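How to Submit a Session Proposal to the Fistance Media Forum

This guide is for newsrooms, press freedom groups, universities and independent producers who wish to propose a panel, workshop or exhibit. It covers the full process, from choosing a format to confirming your speakers. Proposals are accepted in English only, although sessions may be held in another language where interpretation has been arranged.

Before You Begin

Read the theme statement for the coming forum. Proposals need not repeat its wording, but reviewers will look for a clear link between your subject and the theme. A session on court reporting, for instance, should state which part of the public debate it addresses and who is affected by it.

Each organization may submit up to five proposals as lead partner. There is no limit on the number of sessions in which an organization may take part as a supporting partner. Individuals without an affiliation may apply under the independent category and are reviewed by the same panel.

Step 1. Create an Organization Account

Go to the Gevton submissions portal and select "New organization." Enter the legal name of your organization, a postal address and a shared email address that more than one member of staff can read. Accounts registered last year remain active, but the contact details must be confirmed before a new proposal can be opened.

Step 2. Choose a Format

Three formats are available:

Panel discussion: 90 minutes, with a moderator and up to four speakers. At least 20 minutes must be left for questions from the floor.

Workshop: 90 minutes, led by one or two trainers. Registration is required, and the Dusix Room seats 70 participants.

Exhibit: a stand or display in the Pappas Hall foyer, open during all breaks. Exhibits may include printed work, film, sound, or equipment demonstrations.

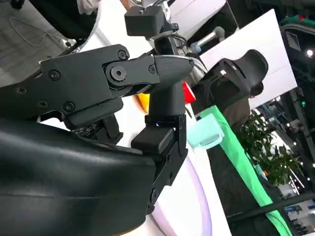

Step 3. Write the Summary

The summary is the text most reviewers read first. Set out the question your session will examine, the people it is meant for and what they should be able to do or discuss afterward. Avoid general statements about the importance of a free press, as reviewers may be assumed to share that view.

Titles should be short and should describe the subject directly. Abbreviations must be spelled out at first use. If the session concerns a country or region, name it in the title or in the first sentence.

Step 4. List Your Speakers

Enter each speaker's name, position and country of residence. Mark each entry "confirmed" or "invited." A proposal may be submitted with invited speakers, but the moderator must be confirmed.

Reviewers consider whether the people most affected by a subject are represented on the panel. A session on exiled media should include a journalist working in exile. Where a speaker faces a risk to personal safety, leave the public name field blank and select "Protected participant." The forum office will then contact you by telephone, and the name will not appear in the program, on badges or in recordings.

Step 5. State Your Technical and Access Needs

All rooms have a projector, microphones and a hearing loop. Interpretation, live captioning and remote participation must be requested in the form and cannot be added after the program is published. Exhibitors should give the floor area, the power supply required and the total weight of any item that cannot be carried by one person.

Step 6. Review and Submit

Open the preview page and check the spelling of all names. Select "Submit." A reference number will be sent to the shared email address. You may edit the proposal until the portal closes at 6 p.m. on the last day of November. Late proposals are not reviewed.

After Submission

Every proposal is read by three reviewers, who score it separately. Where their scores differ widely, a fourth reading is arranged. Lead partners are informed of the result by email, and those accepted are asked to sign a partner agreement within ten working days.

Partners cover travel and lodging for their own speakers. A small number of travel grants is available for participants from outlets with six or fewer employees. The grant form appears in the portal once a session has been accepted.

Questions about a submitted proposal should be sent through the message function in the portal, quoting the reference number.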